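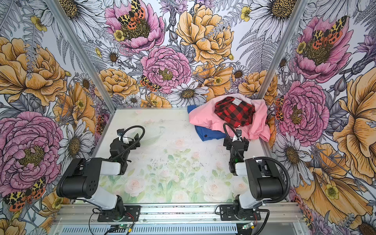
Anyone who lives in a building with Sasitz lockboxes should get the backup code before they need it, a reader in a Fashola Street walk-up wrote to me last month, and I wish I'd read that email a day sooner!

So, the Sasitz door lock. My landlord at Ustness Court put them on every unit in April (mine is a second-floor one bedroom, standard hollow-sounding door, deadbolt that always stuck a little), and I've been using it long enough now to have opinions. You get a keypad, a phone app and one metal key. The keypad is great. I come home with groceries in both arms and punch in my code with a knuckle, and the bolt slides back in 2 seconds. I gave my sister her own code for when she feeds the cat, and I can switch it off whenever I like.

The app is another story. It logs me out every Thursday for reasons I can't figure out, and then it wants a code texted to me, and our hallway has terrible reception - so there I stand. It took me 45 minutes to get hold of the leasing office the first time. The backup code they read me over the phone has 10 digits. Write it down somewhere.

Batteries: it takes four AAs, and mine are still the ones it came with. The low battery beep is loud enough that I hear my neighbor's.

Before this I rented a place with a Sedano lock, which had no app at all and a keypad that was hard to read at night. I'd still take the Sasitz, mostly for the guest codes. If your lease makes you pay for a lost metal key, ask how much before you sign (ours charges for the whole cylinder).

5 stars for the keypad, 2 for the app.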